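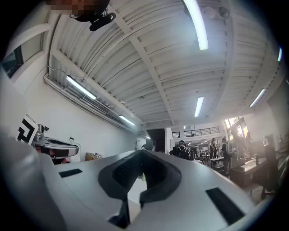
Ceiling rattle, Manalo building, main room

August, entry started 2:15 p.m. Work order 2081.

Continuing from the last page. The buzz overhead is still there whenever the air handler runs at the upper speed. It stops at the lower speed and with the unit off. It doesn't depend on which benches are in use, and it was the same with the roller door up or down.

Ceiling is bare corrugated metal, painted white, panels running between beams. The beams split it into sections, including one diagonal that makes the lift positions awkward. For these notes a section is named by the beam on its door side, then "near" or "far" as seen from the sink. The old Bristar drawing uses a grid that doesn't match where the beams are, so don't use its letters.

Locating it

Handheld recorder on a pole, microphone pointed up, same height for each section. Strongest line is at 175 Hz in the diagonal section, far side. It is weaker in the section next to it and not separable from fan noise anywhere else. There is a second line at twice that frequency which comes and goes. Treated as a harmonic for now.

Pressed upward on the ribs with a padded broom head, one rib at a time, fan at upper speed. Most made no difference. Toward the diagonal beam the buzz dropped when pushed and returned on release, and the effect was strongest close to the side lap where two sheets overlap. Pressing on the beam itself did nothing.

Repeated after lunch with the room warmer. Same place, but it took more push to quiet it. Consistent with the sheet moving a little as it heats, though that is one comparison and I would not lean on it.

Inspection from the lift

Fan off and locked out for this part. The overlap is open by a hair along part of its length. A feeler gauge goes in easily near the beam and will not go in at all at the far end. The screw nearest the beam turns by hand — washer has gone hard and cracked, and the hole is slightly oval. The neighboring screws are tight. There is a bright ring in the paint under the loose one where the washer has been moving.

No rust at the hole. Slight dust line along the lap, wiped off with a dry cloth and left no stain. I did not see any sign of a leak, but it has not rained since the job was opened and nothing should be concluded from that.

The conduit nearby was my first suspect last week. Its clamps are sound. Crossing that out.

Temporary fix

Replaced the loose screw with the next size up and a new rubber-faced washer from the Warnine box. Snugged it until the rubber just started to bulge, then stopped. Slid closed-cell foam tape, 5 mm wide, into the open part of the lap with a plastic scraper. The tape is gray and can be seen from the floor if you know where to look. Paint later or leave it.

Fan back on, upper speed, left running for 40 minutes. The buzz was not audible from the floor at any point. Recorder shows the 175 Hz line down to the level of the neighboring sections. The line at twice the frequency is gone in the same recording.

Not settled

The oval hole means the sheet has been working against that screw for a while, and the screw is probably not where it began. The sheet may be short of a fixing at the beam. The Bristar drawing shows one there and I could not find one, nor a filled hole where one used to be. Asked Erham for the fastener schedule from the reroof. They have the job on file but only the order sheets so far.

The fan mounts have not been checked. If the isolators are stiff, more vibration reaches the steel than should, and some other lap will start up next. The mounts can be reached from the platform without the lift.

Also worth a look: the same kind of overlap on the near side of the diagonal. It was quiet under the broom test, but I only did it once there and the pole was at full reach.

To do

Fan isolators, from the platform, unit locked out.
Second broom test, near side of the diagonal, early in the day while the roof is cool.
Recheck torque on the new screw after a few warm afternoons. Do not tighten further if the washer still looks even.
Look along the lap after the first real rain, before anybody wipes it.
Return the lift to Manalo stores with the charger. The charger is on the shelf under the breaker panel.
Recordings are in the work order folder, named by section. The one marked "door side far 2" is a repeat with the roller door open and can be ignored.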